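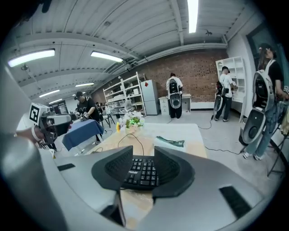 *Page last changed: Sun 10 November*

**Subject:** Re: Open afternoon at Narier - what did you see?
**List:** busavholm-automation

Hello all,

I said I would write up the visit for those who couldn't get a place. The earlier message is quoted below so you can see which questions I was trying to answer.

> Narier are opening their recording room for an afternoon and there are a few places for list members. Could whoever goes find out the following?
>
> How do they collect their hand data now - still with a person steering an arm from a desk, or with the hand-held grippers?
>
> Do the backpacks get in the way?
>
> What does a recording session look like for the person doing it, and how much of it gets thrown out?
>
> I would go myself but I am in Fesotitz until the end of the week.
>
> Enda Ní Chonaill

Enda, taking your questions in order.

It is the hand-held grippers. You hold one in each hand and do ordinary jobs with them, and there is a camera on the gripper. The ones I saw are white and grey, with a square black-and-white marker on top for tracking. The jaw pads are dark, finely ridged and shaped like fins. I had a turn at a keyboard on one of the tables. Picking up something soft is easy enough. Pressing a single key without touching the next one is much harder, and I was poor at it.

The room is plain: brick at the back, a concrete floor, strip lights, shelving and a fridge. There is a table with a white cloth and a vase of flowers on it, and a smaller one next to it with a blue cloth. Several people work at the same time, each at a different spot. One was at the shelves on the right and another by the small desk at the back wall, both with packs on.

The backpacks are white and black and bigger than I expected. Our guide said the weight is fine for the first half hour and then you notice it in the shoulders. My own complaint would be the cables. There were black ones across the floor, and I kept looking down when I should have been looking at my hands. I asked about going without them and was told it is planned for January. I'd treat that as a hope.

As for the sessions, each person gets a short list of jobs and repeats them with small changes, such as a cup moved over or a cloth folded the other way. They had 2,712 recordings in the current set when we were there. Of the last batch of 459 they kept 351. The usual reasons for dropping one are a hand blocking the camera or the tracking being lost for too long. They don't drop a recording only for being clumsy, and a fumble that gets put right is kept and labelled as such.

The set goes to Phelan for training, and Phelan's arm is the thing most of us wanted to see. It wasn't part of the visit. We were shown a video of it clearing a table, which was slow but tidy. I asked how many recordings went into that one task and the answer was up to 185, depending on what you count as the same task. I didn't get a clearer figure than that.

Two things I forgot to ask, if anyone is in touch with them: whether left-handed people are recorded separately, and who checks the labels. Parking is at the side of the building and the front door sticks, so push hard.

I have a few pages of handwritten notes and can scan them if anyone wants them. Reply off list please.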